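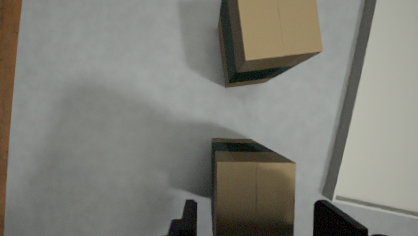

Wrist view in the simulator, fingers either side of the lower box.

Ticket 2000 – Norkelmont cell, clearance rule
Opened by: Hala Fakhoury
Status: open

The Moulin handling rules want 20 mm between finger and box before closing. Tibor says the check passes. I doubt it. The gap is visibly smaller on the left, and the check only reads the total opening.

Reply, Jin-sol Song
Reran it with the offset logged per finger. Left side came out at 6 mm. So the pass means very little – please don't sign off on it.

Reply, Hala Fakhoury
And rule 50 says no contact with the lid until the grip is confirmed. Side view has the fingers on top of the leftmost box.
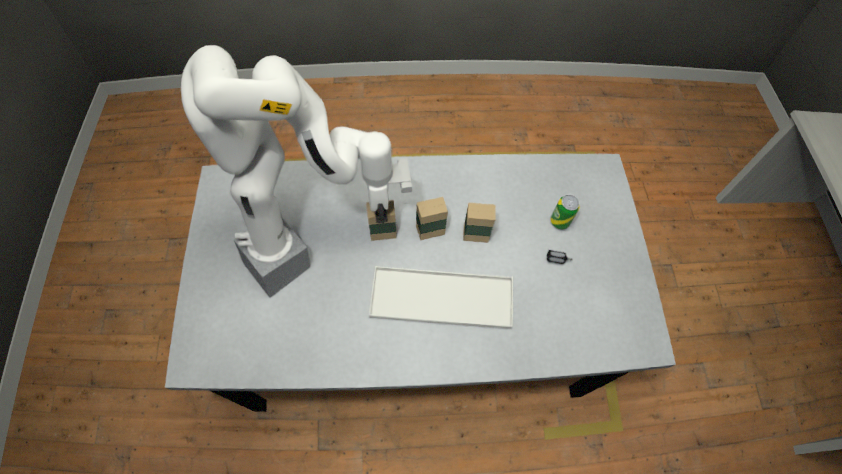 Next steps
Tibor Borbély: check each side separately.
Jin-sol: log first contact, then rerun.
Sign-off withheld until both are in.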